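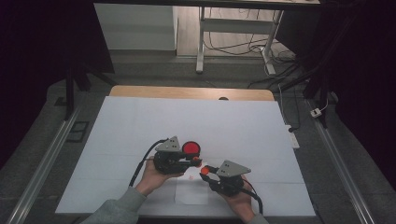
Luzius Kuster had been told he would get the hang of it in a morning. By the end of the second day he could pass the ball from the right hand to the left without dropping it, most of the time, and the log said he had 41 good ones. He needed 305 by the end of the week.

The job was at Hurasthorpe, in a low building behind the bus garage. The ad had asked for steady hands. At the interview a woman named Zürcher had given him a needle and thread and watched him. Then she asked if he minded doing the same thing many times, and he said he had repaired watches for most of his life, and she wrote something down.

Each station had a curtain on both sides. You stood at the table with a gripper in each hand and you did the task, and the grippers recorded where they went and how far the jaws were open. Later the arms in the other room would be taught from it. Luzius had not been in the other room. You needed a different badge.

The task that week was called Handover Small. Pick up the ball with the right, bring it to the middle, give it to the left, set it down on the left side. Left hand still until the ball arrives. No talking to the ball, Zürcher had said on the first day, and he had thought it was a joke, but there was a microphone.

He dropped it again. It rolled off the paper and under the desk behind the table, in among the cables, and he put down the grippers and got on his knees to find it.

"Mark it as a fail," said the man at the next station, through the curtain. His name was Ruben and he had been there since September.

"I know."

"I'm only saying. I forgot once and they trained on it. The arms threw things for two days."

Luzius marked it as a fail. He wiped the ball on his sleeve and put it back on its spot.

The trouble was his left hand. When he was young he had broken two fingers in a car door, and ever since then the hand took a little dip before it closed on anything. In the watch shop it had never mattered. You learned to let the dip happen and then close. He had done it for so long that he did not feel it anymore, but the ball was round and light and the dip was enough to knock it.

On the third morning he slowed everything down. He brought the right hand in, stopped, let the left hand dip, and only then opened the right. It worked ten times in a row. It worked after lunch too. When he left that evening the log said 100 and he walked home instead of taking the bus.

Zürcher came by the next day with a tablet. She stood at the end of the table and watched him do four.

"You're slow," she said.

"Is that bad?"

"The average is five seconds. You're at nine." She scrolled. "Your fail rate is lower than anybody's now, though. What is that thing you do?"

"What thing?"

"With the left. Right before you take it."

He told her about the car door. She asked him to try without it. He tried, and dropped the ball, and tried again, and dropped it again. She caught it the second time before it got to the floor.

"All right," she said. "Do it your way. I'll put a note on your files. If the Pranix people don't want them they can filter you out."

"Who are the Pranix people?"

"They're paying for this."

He thought about being filtered out while he did the next batch. He would still get paid, the contract was clear about that. You were paid for the hour. But he found that he did not like it. He tried a few more without the dip when no one was there, and marked every one of them as a fail.

He finished the 305 with two hours to spare. Zürcher gave him Handover Large, which was a block, and then a towel, and then a spoon. The block was easy. The towel he disliked. With the spoon you had to pass it handle first, the way you would give it to a child, and it took him a day to stop turning his wrist the wrong way.

He told his daughter about it on the phone. She asked what the robots were for.

"Handing things over," he said.

"To who?"

"They haven't said. Old people, Ruben thinks."

"You're old people, Dad."

"I know that."

The spring went by. Ruben left for a warehouse job that paid better, and a student took his place who played music in one ear and did everything in three seconds. Luzius moved from cups to lids to a box of matches. His total went past 533, and at some point after that he stopped looking at it. The log kept going anyway. On the day it reached 2041 Zürcher came by and put a different badge on the table.

"They have the arms running on the new model," she said. "You want to see?"

The other room was smaller than he had expected. It had no curtains. Two arms were bolted to a bench, with the same kind of grippers on the ends of them, and a young man from Pranix sat next to the bench eating an apple. There was a sheet of white paper and an orange ball.

"Go ahead," Zürcher said.

The young man put the apple down and pressed a key. The right arm went out and picked up the ball. It brought it to the middle and stopped. The left arm came up to meet it, and just before it closed, it dipped.

It was very small. If you had not been looking for it you would have taken it for a loose screw. Then the jaws shut on the ball, and the right arm let go, and the left arm set the ball down.

"It does that every time," the young man said. "We spent a week on it. We took the wrist apart. We thought it was the motor."

"It isn't the motor," said Zürcher.

"No, we know that now. It's in the data. We took out the files with the note on them and trained again and it went away." He picked up the apple. "Then it started dropping the ball, so we put them back."

Luzius asked if he could see it once more. The young man pressed the key. The arm went out, picked up the ball, waited in the middle. The other one came up and dipped and took it.

"Does it do it with the spoon?" he asked.

"It does it with everything. It did it with an egg yesterday."

"Did it drop the egg?"

"No."

He watched two more. He was holding his left hand in his right, he noticed, with the thumb over the bad knuckles, and he let go of it and put both hands in his pockets.

"There's a pill sorter next," Zürcher said in the hallway. "The kind with a lid for each day. The lids are stiff and everybody hates it. It's for a company called Wisetti. I could give it to the student."

"The student will break the lids."

"That's what I thought."

He gave her the badge back. The new box was already on his table when he got there, with a bag of dried beans to use for pills. He opened a lid with the left gripper and it snapped shut again. He marked it as a fail, moved the box a little closer, and picked up a bean.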